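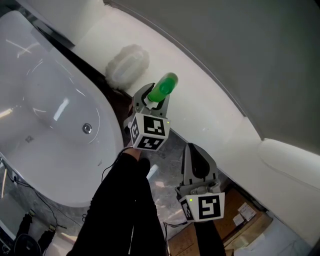 置き型の浴槽と、縁の棚に置いた泡立てボール

置き型浴槽にした人、掃除とお湯の量はどうですか

1 名前:mizuiro_tile
築28年の戸建てで、浴室の改装を検討しています。写真のような白い置き型の浴槽にしたいのですが、夫は普通のユニットバスでいいと言っていて、話が止まっています。
気になっているのは次の点です。
・浴槽の外側と壁の間の掃除
・お湯の量と冷めやすさ
・追い焚きが付けられるかどうか
見積もりは2社から取りました。Skiltumという工務店が置き型で142万円、もう1社はユニットバスで、それより安いです。実際に使っている方の話を聞かせてください。

2 名前:kusatsu_nashi
うちは置き型にして6年目です。掃除は中より外が面倒です。浴槽の裏側に髪の毛と石けんかすがたまるので、柄の長いブラシで週に一度かき出しています。壁から15センチ離してもらったので手は入りますが、腰にはきます。
追い焚きは付けていません。入る時間を家族で続けるようにしたら、それほど困らなくなりました。

3 名前:ofuro_banchou
反対に一票。
前の家が置き型でしたが、冬は30分でぬるくなりました。足し湯ばかりでガス代が上がり、今の家ではユニットバスに戻しています。保温の浴槽とふたの組み合わせは本当に楽です。見た目は3か月で慣れます。

4 名前:yukashita55
>>3
それは浴槽の材質と浴室の断熱の話だと思います。うちは鋳物ホーローの置き型で、温まるまでは時間がかかるけれど、温まってからは冷めにくいです。薄いアクリルの一枚物だと確かに早く冷めます。
スレ主さんの見積もりの浴槽は何製ですか。

5 名前:mizuiro_tile
>>4
アクリルです。Ulauというシリーズで、カタログでは満水680リットルではなく、梱包時の重さや寸法と見間違えていました。さっき見直したら、長さが1680ミリ、満水容量は260リットルでした。すみません。

6 名前:kusatsu_nashi
260なら家庭用として普通の範囲です。680リットルだったら床の補強から考えないといけないので、読んでいて焦りました。

7 名前:yukashita55
260リットルでも、人と浴槽の重さを足せば400キロ近くになります。脚付きだと荷重が点でかかるので、2階なら構造を見てもらってください。1階でも、古い木造なら床下の状態は確認した方がいいです。

8 名前:mizuiro_tile
1階です。現地調査では床下に入ってもらいました。根太を一部替えるそうで、その費用は見積もりに入っています。

9 名前:nukaruminn
水道屋です。排水の話が出ていないので書きます。
置き型は排水トラップをどこに置くかで後の手間が変わります。浴槽の真下にトラップがあると、詰まったときに浴槽を動かすことになる場合があります。点検口の位置を図面で見せてもらってください。「現場で調整します」と言われたら、着工前に決めてもらうこと。
それと、浴槽の栓の下のヘアキャッチャーが工具なしで外せるかどうか。毎日使うものなので差が出ます。

10 名前:ofuro_banchou
>>9
これは同意。うちは一度、浴槽を動かして839円のパッキンを交換しました。部品代より出張費と作業費の方がずっと高かったです。

11 名前:haiiro_no_kabe
壁の仕上げも大事ですよ。うちはNarteyの塗り壁材で薄いグレーに仕上げました。目地がないので拭くだけで済み、タイルのころよりカビは減りました。ただしシャワーが直接かかる面は保証の対象外だったので、そこだけパネルにしています。

12 名前:ofuro_banchou
浴室に塗り壁はすすめません。ひびが入ったら中に水が回ります。

13 名前:haiiro_no_kabe
>>12
下地の防水をきちんとやっていれば、表面のひびだけで水が回ることはないです。4年使って今のところ問題は出ていません。

14 名前:nukaruminn
どちらの言い分もわかります。仕上げ材より下の防水層と換気です。換気扇は風量だけでなく、ダクトの長さと曲がりも確認してください。古い家だと途中で潰れていることがあります。

15 名前:tansan_to_juso
白い浴槽の水あかについて。
うちは地下水で硬度が高めなので、乾くと白い輪が残ります。クエン酸を薄めてスプレーし、しばらく置いて流します。ホーローの人は酸が長く残らないように気をつけてください。酸性の洗剤と塩素系のカビ取り剤は絶対に一緒に使わないこと。
研磨剤入りのスポンジは、アクリルだと細かい傷になって余計に汚れが付きます。

16 名前:yukashita55
>>15
アクリルなら中性洗剤と柔らかいスポンジで足ります。うちの親の家はそれで10年以上つやが残っています。最後に水滴を拭くかどうかが大きいです。

17 名前:kusatsu_nashi
最後に拭くの、続きますか。うちは2週間でやめました。

18 名前:tansan_to_juso
>>17
スクイージーを浴室のドアの内側に掛けたら続いています。最後に入った人がやる決まりです。

19 名前:haiiro_no_kabe
小物の置き場も決めておいた方がいいです。置き型は縁が細いものが多く、シャンプーや泡立てボールを置くと落ちます。うちは壁側に奥行き12センチの棚を作りました。泡立てボールは置いたままだと乾かないので、フックに吊るしています。

20 名前:mizuiro_tile
たくさんありがとうございます。夫にも読んでもらいました。
棚は見積もりに入っていないので追加で聞きます。フックも付けます。点検口は図面に載っていなかったので、これも確認します。
追い焚きについては、Skiltumからは対応の穴あけができない型だと言われました。Hurovという別の型なら付けられるそうですが、およそ60日待ちだそうです。

21 名前:ofuro_banchou
追い焚きが付けられるなら待つべきです。家族の入る時間がずれるなら特に。

22 名前:kusatsu_nashi
うちはなしで済んでいるので、生活の時間次第だと思います。お子さんが部活で遅くなるようなら付けた方が楽かもしれません。

23 名前:nukaruminn
待つ場合は、給湯器も追い焚き対応かどうか見てください。給湯専用だと給湯器ごと交換になり、配管も増えます。142万円にそこまで含まれているとは思えません。

24 名前:mizuiro_tile
>>23
給湯器は一昨年に替えたばかりで、追い焚き対応でした。今の浴槽で使っています。
夫は追い焚きが付くなら置き型でもいいと言い出しました。Hurovで見積もりを取り直します。工事は早くて10月になりそうです。

25 名前:yukashita55
取り直すなら、解体後に土台の傷みが見つかったときの追加費用の決め方も書面でもらっておいてください。うちはそこで揉めました。

26 名前:mizuiro_tile
>>25
聞いておきます。見積もりが出たらまた書き込みます。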